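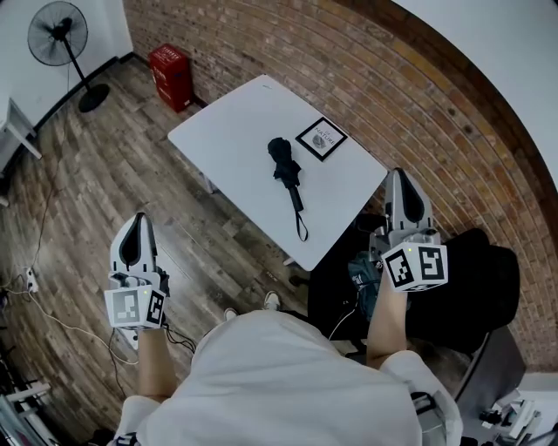
About Us

Skumumine is a residential training school for household and hospitality service. It teaches the everyday work of keeping rooms in good order: laying and clearing tables, folding and putting away, looking after coats, bags and umbrellas, and preparing a room for the next person who will use it. The school is governed by the Yoo Foundation and occupies two buildings, Pomow House and the Annexe.

Our History

The school was opened by its first Principal, Jae-in Maeng, with a single class of 23 students and one short course in table service. The course in cloakroom and entrance hall work was added in the second year, after several employers asked for it. Residential places followed when Pomow House was bought and refitted. There are now 65 residential places and 303 students enrolled across all courses, including those who attend in the evening.

The Principal continues to teach the opening session of every course.

What We Teach

The Foundation Course lasts one term and is taken by all students. It is concerned with small objects and plain furniture. Students learn to clear a table fully before wiping it, to carry a light table without dragging its legs, and to return each article to its proper place. They practise the folding of napkins, cloths, aprons and umbrellas until the work can be done neatly and at a steady pace.

Umbrellas are given a full unit. A wet umbrella is opened and left to dry in the drying room before it is folded. The panels are then drawn out one at a time, laid in the same direction and wrapped round the shaft, and the strap is fastened last. Folding umbrellas are closed to their full extent before the panels are arranged. Students are also taught how to label an umbrella left by a guest, where to record it in the lost property book, and how to hand it back with the handle towards the owner.

The Advanced Course covers dining rooms, guest bedrooms and linen stores. Entry is by practical assessment. Students who have completed the Foundation Course elsewhere may apply, but will be asked to attend the umbrella and cloakroom units in full.

Ultevero, the school's evening programme, is open to members of the public who wish to improve the running of their own homes. No earlier experience is needed. The subjects offered change each term and are listed on the Courses page.

Our Rooms

The practice rooms in Pomow House are kept simply furnished. Tables are chosen in plain shapes and light finishes, and marks on a surface are to be reported to the room supervisor at the end of the session. The Annexe contains the drying room, the linen store and the larger dining room, which seats 200 and is used for assessments and for the annual dinner in February.

Students are expected to wear short sleeves or to roll their sleeves above the elbow during practical work, and to wear closed shoes at all times. Personal belongings are kept in the lockers on the ground floor.

Governance

The Yoo Foundation appoints the Board of Governors, which meets once a term. The Board approves the fees, the course list and the award of bursaries. The present admissions policy was approved on 16 November 2025 and applies to all new applications.

Visiting the School

Visits may be arranged through the school office during term. Visitors are asked to report to the entrance hall of Pomow House, where coats and umbrellas will be taken by students on cloakroom duty.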